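Priltari reaction-time kit, two months in

Bought 2 of these for the undergrad practicals, the ones where we do attention and inhibition and everyone finds out they're slower than they thought. Button box, USB lead, licence for the Piltik software. Quick notes as I've a class in a bit.

Setup. Easy. Plug in, run the timing check, done. Manual says 100 trials for the check, takes no time. One box passed first go, the other needed a new lead.

Timing is the whole point and it's good. Steady from one trial to the next, no odd jumps. We ran 1,000 presses through it over January and lost 3. Fine for teaching, I'd want better for a paper. 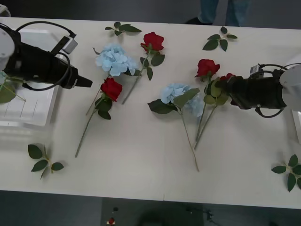
Nuala Coughlan: We lost far more than that on ours until we turned off the power saving on the laptop. Worth trying before you blame the box. Does yours still drop the odd press on the go/no-go task?

Yes Nuala, only on go/no-go, and only when students hammer the button. Will try the power setting, ta.

Buttons. Bit stiff. Left one clicks louder then the right, which bothers me more than it should, you don't want people getting a sound cue on one side. Kieran Scanlon put felt under ours and it helped.

Software is the weak part. Stop-signal task is nicely done, flanker is clunky, and the export puts the reaction times in one file and the errors in another. Why. Spent an evening glueing them back together.

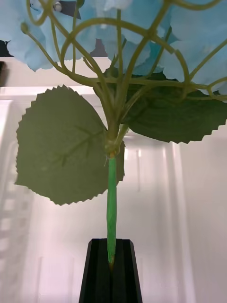 Against the Broltum box

Broltum is heavier, nicer buttons, costs more. Timing much the same as far as I can tell. If you're testing patients or publishing, get that. For a room full of second years the Priltari does the job, just budget for a spare lead and write your own script for the exports. Would buy agian.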